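I have finished the Witamero campaign after 90 hours, and I want to write few words about it while it is fresh.

The Yorath boss took me 5 evenings. My hunter was level 176 and still he died very fast – maybe my armor was wrong.

What I like: you can stop in any moment and the game saves. In Kandden I always lost my progress.

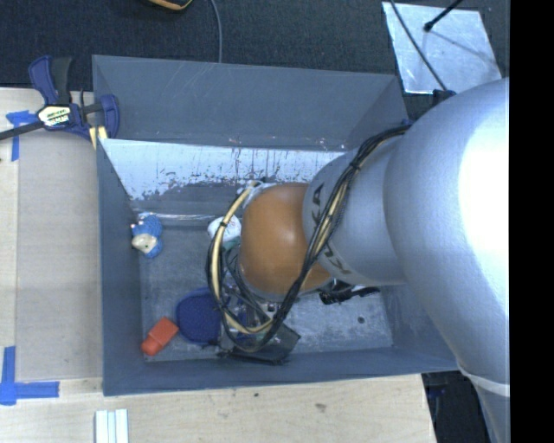 Now I collect the Rirkier stones. You need 100 for the last gate and I have not even half. Does anyone know a good map for this?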